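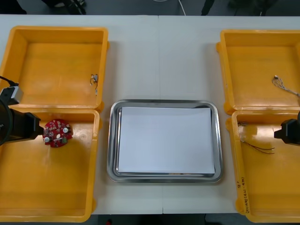

Netano bench cell, two-arm board sort – safety re-check after the left arm stall
Site: Clendby, unit 6
Checked by: Deepak Kushwaha
Month: July
Status at end: PASS WITH CONDITIONS (see 5, 8, 11)

Background: left arm stopped mid-move with a board in the gripper, threw fault 157, and would not release on command. Right arm kept going for 4 seconds after. That second part is the reason for this sheet. No injuries, nobody inside the line.

1. E-stop, front of bench
OK. Both arms drop out together. Tried it from idle and mid-pick.

2. E-stop, pendant
OK. Bit stiff. Cap needs a clean.

3. Cross-stop, left fault halts right
FAIL on first go, OK after Gilchrist reloaded the old safety config. Somebody had loaded the bench test version and left it. Lock the config please.

4. Cross-stop, right fault halts left
OK.

5. Gripper release on fault
CONDITION. Left still holds on when it faults. Holding is fine for a light board but there has to be a way to get it out by hand. Manual release procedure to be taped to the bench. Not done yet.

6. Gripper pads, left and right
Left pads worn on the inside edge, swapped. Right fine. Boards with tall capacitors are to be picked by the board edge only, never by the caps.

7. Sensor block and cable, left arm
Cable was tugging at full reach, probly what caused the 157. Re-routed with more slack. Ran 107 cycles after, no fault.

8. Bins and tray
CONDITION. Four yellow bins, steel tray in the middle. Bins are only sat on the table, no stops. Rims touching front to back so if one gets bumped they both go. Billar to quote on locating strips.

9. Loose wires in bins
Thin wires lying loose in the right hand bins, ends trailing. Snag risk for the right gripper when it comes down low. Keep bundles together and away from the rim. Told day crew, will tell nights.

10. Paper in tray
Stack is OK but square it up. Must sit below the rim.

11. Floor behind bench
CONDITION. White cable and black cables on the floor at the back. Trip hazzard for anyone going round to reset. Need a cover or get them up off the floor. Same comment as last check.

12. Speed limit with someone at the bench
OK. Reduced speed kicks in at the line, every time.

13. Signage
Faded. Order new.

Comments
Do not clear a 157 from the pendant and carry on. Stop, isolate, look at the cable, then reset. Two people on shift didn't know that.
Item 3 gets re-tested at every start-up until I say otherwise – initial the log.
Items 5 and 11 before the cell goes back to full speed. Item 8 can wait for the quote.

D. Kushwaha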